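Home | Log | Projects | Reading | About

Filed under: Work log / Manipulation / Control

6/3/26

Got in before eight and had the rig to myself until lunch. The plan was to finish the change to the chunk blending and then leave the policy alone for a week, which is what I said last time too.

Where things stood last night: the policy puts out a chunk of 26 actions, we execute the front part of it, and by the time we're near the end the next chunk should be ready. When it's ready on time the two chunks overlap and we blend them. When it's late the arm holds its last target, then jumps to catch up with a chunk that was computed from an old observation. You can hear it in the joints. Perihan Sarıgül calls it the hiccup and has been logging it in the shared sheet under that name, so now it's the hiccup in the code comments as well.

I started with timing, not the blend itself. Put timestamps on the observation, on the request leaving the control machine, on the reply arriving and on the first command sent from the new chunk. Inference is fine. It's steady and well inside what we budgeted. The trouble is the queue in Didero, our message layer. It keeps every camera message in order and hands them over one at a time, so when the wrist stream backs up, the policy gets an image that is already old. Worst case this morning was 200 ms stale before inference had even started. The joint states come in on a different topic and don't back up, so the policy was seeing a current arm and an old picture together. I'm surprised it worked as well as it did.

Changed the camera subscriber to depth one, newest message wins, and made the sync step reject any image and joint state pair too far apart. The first version of the reject step threw out nearly everything. I had compared receive time to capture time, so that was my own bug and it took most of an hour to find. Fixed it, reran the replay tests, and they passed except for the two that have been failing since May.

Then cloth. Cloth is the worst case for us. With a rigid part the stale image costs you a few millimeters and the compliance soaks it up. With anything soft, the thing has moved and changed shape by the time the plan lands, and the wrist view is mostly smear whenever the motion is quick.

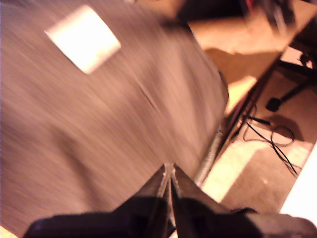
The smear is what got me looking at the perception side after lunch. The encoder was never trained to say it doesn't know. Feed it a blurred image and it returns an embedding just as confident as any other, and the action head goes along with it. Ngata wants a blur score computed up front and passed in as an extra input. I'd like something dumber first: if the score is bad, keep executing the chunk we have and don't ask for a new one until the picture settles. It's a few lines in the scheduler and no retraining.

We argued about it for a while. The case against mine is that a long fast motion could starve the policy for the whole chunk, and then you're running open loop to the end. That's fair. I put in a cap so it can skip at most 3 requests in a row and then it has to take whatever image is there. Still have to pick the threshold properly. Right now it's a number I liked the look of on a histogram.

Perihan pointed out that exposure matters as well. The evening light comes in orange and blows out anything white, and the blur score uses gradients, so a bright label gives it a strong edge and it thinks the image is sharp. Added a mask for saturated pixels. It helped on the replays, I haven't tried it live.

Other things. The Grultwood people asked again if the planner can run without the collision map for the demo. I said no. It can, technically, but I don't want it to. Handitz upgraded the driver package and moved two parameters into a different file without saying so in the notes – lost twenty minutes to a velocity limit that was silently back at its default. I pinned the old version in the lockfile for now. Also need to get to the log disk, which fills up in about 900 minutes of recording at the current settings, and we run over weekends.

For tomorrow: sweep the threshold on the replays before touching the arm, write down the two failing tests as an issue so I stop carrying them in my head, and turn the timestamps into a plot that comes up by default. I'd have caught the queue thing weeks ago if it had been on the screen.

Went home at six thirty. Forgot the charger again.

Contact | © 2026 | Back to top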